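Fixing grasp flicker in the shelf task (head cam, two hands)

Updated Aug 14, 2025. Written in a hurry, shout if something's wrong.

This is for anyone running the shelf-to-table stack and getting the thing where the target keeps jumping between two items. Hand starts towards one can, stops, starts towards the other, stops. You know the one. Kirsten Beaudoin hit it first in July, then everybody did.

What you need
Carari planner, current branch
Antal detector running on the head stream
The log viewer, any version
Half an hour

Step 1. Check it's really flicker

Open the log viewer, load the last run, plot target_id against time. Flat line with the odd step = fine, your problem is elsewhere. Looks like a comb = flicker, carry on.

Don't bother with the hand logs yet. They'll look awful either way.

Step 2. Turn on track holding

In tracker.yaml:

hold_frames: 18
match_by: position_then_label

Old default for match_by was label only. Rubbish on snack cans, they're all the same shape with a bright lid, and once one tips over the label confidence drops through the floor. Position first, label as the tie break.

Restart the tracker after saving. Not just reload, restart. Reload skips the match_by line and doesnt warn you.

Step 3. Tell the planner about tilt

Upright items get a side grasp. Leaning ones need the approach turned to follow the long axis, otherwise the fingers catch the rim and push the thing further over. Flag is use_axis_estimate, set it to true. If the axis estimate is noisy raise axis_window a bit. Gaétan Després runs his high, mine's low, both work.

Lying-down items: leave them for now. Separate page coming.

Step 4. Lock the hand that's busy

This was the real cause for me. With one hand already holding something the planner would still offer that arm as a candidate, score it, reject it, and re-score the whole shelf. Every cycle. Of course the target jumps.

In planner.yaml:

busy_hand: exclude
free_hand: prefer
rescore_on_reject: false

Then check the held item is being masked out of the detections as well. If it isn't, the detector sees a bottle floating in front of the table and adds it to the list as a pick target. Mask comes from the hand pose, so if your hand calibration is off the mask will be off too.

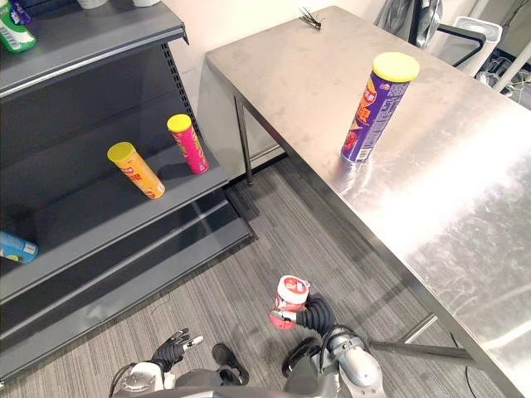

Head view, bottle in the right hand, left hand open. Two cans leaning on the middle shelf, one upright on the table.

Good layout to test on as it's got most of the awkward cases in one go. What you want in the candidate list: the cans, left arm only. What you don't want: the red and white bottle. If it's in there go back and redo the mask.

Step 5. Glare on the table

Steel top. Bright patch on one side and the depth goes to mush there. Antal fills the hole with a guess and the guess is sometimes a box. Set:

depth_fill: off
min_valid_depth: 60

That's percent. Anything with less valid depth than that inside its box gets dropped. You may lose a real item sitting right in the glare, move the goal pose or the lamp. Ivana Arancibia has a version that uses the table plane to fill in, its on her branch, not merged, ask her.

Step 6. Run it again

Dry run first, arms disabled:

run_shelf --dry --log

Plot target_id again. Should be steps, not a comb. Then with arms on, slow speed, hand on the stop.

Errors you might see

1802: tracker and planner disagree on the frame name. One says head, the other says head_cam. Pick one.

2064: no free hand. Either both are really full or the grip sensor is stuck on closed. Open and close the hand once from the console, usualy clears it.

Planner hangs with no error: rescore_on_reject is missing from the file altogether. Needs to be there, even as false. Known bug, Hortensia Zúñiga has the ticket.

Still to do

Lying-down items page
Feet showing up in the floor mask when it looks down, harmless but ugly
Same settings on the Vovberg hands, not tried yet

If you get it working with different numbers send them over and I'll add them.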